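Taking Small Things Apart So They Go Back Together

Most household repairs go wrong at the bench, before any glue or new part comes into it. A screw rolls under the stove, a washer ends up on the wrong side of a plate, and the fan or the mixer sits in a bag for a year. These are the habits I use at home. They work for kitchen gadgets, door locks, faucets and small motors.

Start with a clear, light-colored table. Dark parts show up on it and so do small metal ones. Lay things down in the order they come off, in one line, and leave space between them.
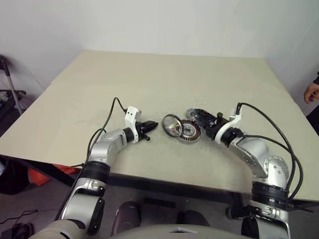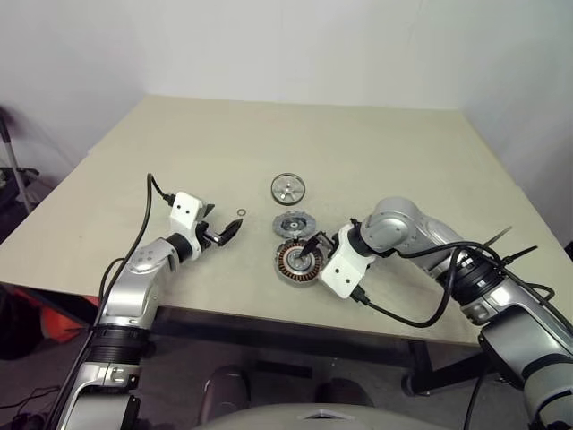
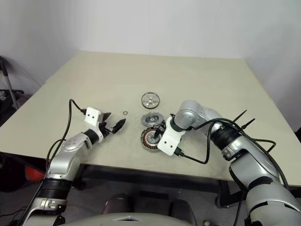
Unplug it first. Pull the plug and put it on the table where you can see it. If the thing runs on batteries, take them out and check the contacts while you are there. White crust comes off with a cotton swab and a little vinegar. Let it dry before you close it up.

Pick one end of the line as the start and stick to it. I go from far to near, so the outside cover is at the back and the last piece out is closest to me. Khurram Ghumman goes left to right and puts a strip of masking tape under the row with numbers on it. Either is fine. Switching halfway is what causes trouble.

Screws. An egg carton with 12 cups is the best screw tray I have found. One cup per step, starting from the hinge side. If two screws in the same step are different lengths, push them through a piece of cardboard in the same pattern they had in the case. A long screw in a short hole will crack a plastic boss, and then you are into epoxy.

Stuck screws. Use the right size driver before you use force. A drop of penetrating oil and an hour of waiting will free most of them. Wipe the oil off afterward, as it softens some plastics. On a stripped head, try a wide rubber band between the driver and the screw.

Clips. Many newer cases have no screws at all, or have three under the rubber feet. Run an old plastic card along the seam until it catches. Work on the next clip over if one won't give. A metal knife leaves marks and slips toward your hand.

Cleaning. Dry brush first, then a cloth barely damp with dish soap. Old toothbrushes are good for vents. Kitchen grease mixed with dust needs rubbing alcohol on a rag, but test a hidden spot if there is printing on the case. Keep water away from windings and switches. Plain metal covers can be washed in the sink and dried with a towel right away.

Grease and oil. Use less than you think. One drop of light machine oil on a plain bearing is plenty. Cooking oil turns gummy in a few months and should stay in the kitchen. Sealed bearings get nothing.

Going back together. Work back along the line. Start every screw by hand and turn it backward until you feel it drop into the old thread, then tighten. Leave them all a little loose until the last one is in. If you reach the end and something is left on the table, open it up again.

If you have to stop partway, slide the whole row onto a baking sheet lined with a dish towel and put it on top of the fridge. Razia Lashari uses a shallow drawer for this and writes the date on a note with it. A good idea if you have more than one job going.

Worth keeping in the same box: tweezers, a magnet on a stick, a flashlight, masking tape, a pencil, and a jar for spare screws. Mine all fits in a shoe box with room for the rags.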